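Folldale grip-loss fault

The Folldale grip-loss fault was a recurring failure in the hand-held grippers of the Valus series, made by Rumoten and used to record grasping movements for robot training. An affected gripper reported a closed, loaded grasp after the object had begun to slide out of the fingers. It takes its name from the Folldale test site, where it was first logged on 20th May.

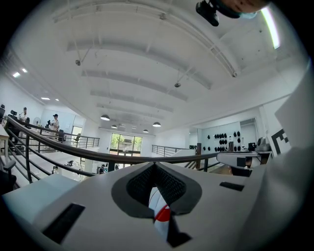
The cause was traced to creep in the adhesive layer behind the finger pads. Under a sustained load the pad shifted by a small amount — too little for the position sensor to register — and the contact force fell while the reported finger opening stayed constant. In a bench test of 690 grasps, 11 ended in an unreported slip. All 11 occurred after the unit had completed 500 cycles without a pad change.

Rumoten issued a revised pad with a mechanical retaining lip and set a replacement interval of 100 hours. Recordings made with the older pads were to be marked as suspect where the hold exceeded the rated time. A separate slip check, written by the contractor Vahidi, was added to later firmware. No injuries were recorded.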